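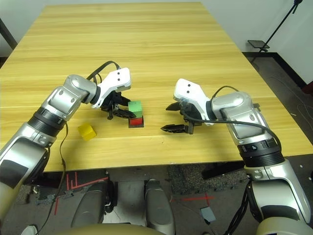
Figure 4-1. Two-arm block stacking at the work table, grippers open.

4. Safe Operation of the Two-Arm Table Station

This section covers normal operation of the Sedatitz two-arm station in stacking work. Read it together with Section 3 (Power and Emergency Stop) before running the arms for the first time. The rules apply to all operators, including people who have used a single-arm station before.

Revision 5 of this section takes effect on May 13, 2021. Discard earlier printed copies.

4.1 Who may run the station

Only people on the station's operator list may enable the arms. The list is kept by Amparo Puma at the Sulbridge site. To be added, a person must complete the Zula operator course and run one supervised session. Visitors may watch from outside the marked area.

One operator is in charge of the station at any time. When a second person is helping, agree out loud who gives commands and who handles the blocks. Do not swap these jobs while the arms are enabled.

4.2 Preparing the table

1. Confirm that the arms are disabled and the status light is steady.

2. Clear the tabletop. Cups, tools, phones and loose paper must be off the table, including the far end. Blocks needed for the task are the only loose items allowed within reach of the grippers.

3. Check that the table is against its floor marks. If it has been moved, do not correct the difference in software. Move the table back and repeat the position check in Section 3.

4. Look over both gripper cables from the wrist to the shoulder. Each cable should have enough slack to follow the wrist through a full turn, but should not hang where it can catch the front edge of the table.

5. Wipe the finger teeth with a dry cloth. Do not use solvent.

6. Place the blocks. Leave at least one finger width between a loose block and any other block, so that a gripper can close on one without pushing its neighbor.

CAUTION: Never reach between the grippers while the arms are enabled, even when they are not moving. An arm holding its position can start without warning when a new command arrives.

4.3 Speed and force limits

The station has two operating modes. Use Setup mode whenever a person may need to touch the blocks between moves. Use Run mode only when everyone is outside the marked area.

Setup mode: gripper speed up to 119 millimeters per second.
Run mode: gripper speed limit 200 millimeters per second.
Grip force, both modes: 17 newtons.

These limits are set in the Giraldo controller and are locked. An operator who needs a different value must ask for a written change. Do not work around a limit by chaining short moves or by editing the task file.

NOTE: The grip force is chosen for small, light blocks. Heavier parts need their own task sheet and their own limit.

4.4 Stacking with two arms

1. Enable the arms from the control desk. Wait for both arms to report ready.

2. Open both grippers and bring them to the start position, one on each side of the stacking point.

3. Choose the placing arm. The other arm is the waiting arm. Enter the choice on the task screen before the first move.

4. Hold the waiting arm to its own side of the stack. Its fingers may point at the stack but must stay clear of it.

5. Pick up the next block with the placing arm. Lift it straight up before moving sideways.

6. Bring the block over the stack and lower it slowly until it makes contact.

7. Open the fingers fully before moving away. Check both fingers. A tooth that is still touching the block can drag it off the stack.
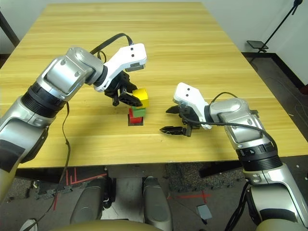

8. Raise the placing arm straight up until the fingertips are above the top block, then move it back to its own side.

9. Look at the stack from the control desk. A block that sits slightly off center may be left as it is if the stack is stable. If another block is to go on top, correct the offset first.

10. Record the result on the task screen and repeat from step 5.

If a block falls, do not try to catch it and do not chase it with the gripper. Stop the task, disable the arms, wait for the steady light, and then pick the block up by hand. The same rule applies to a block that has rolled to the floor.

CAUTION: Both arms can reach the center of the table. The controller checks for contact between the arms but does not check for contact between an arm and a block held by the other arm. Steps 4 and 8 must be followed even when the path looks clear.

4.5 Working area and floor

Keep the floor under and in front of the table free of bags, boxes and extension cords. Stands and poles placed near the table must be outside the reach of both arms at full stretch. Check them again after cleaning staff have been in the room.

Floor tape that is lifting or torn must be replaced before the next session. Use the same color. Do not add new lines without telling the person who keeps the operator list, who will update the site drawing.

4.6 Ending a session

1. Open both grippers and confirm that neither is holding a block.

2. Move both arms to the rest position at Setup speed.

3. Disable the arms and wait for the steady light.

4. Return the blocks to storage. Set aside any block with a chipped corner or a deep tooth mark.

5. Sign the session log. Write down every stop, including stops that seemed minor, and the step at which it occurred.

Logs are reviewed each June. For faults that prevent the arms from reaching the rest position, go to Section 7 and do not move the arms by hand.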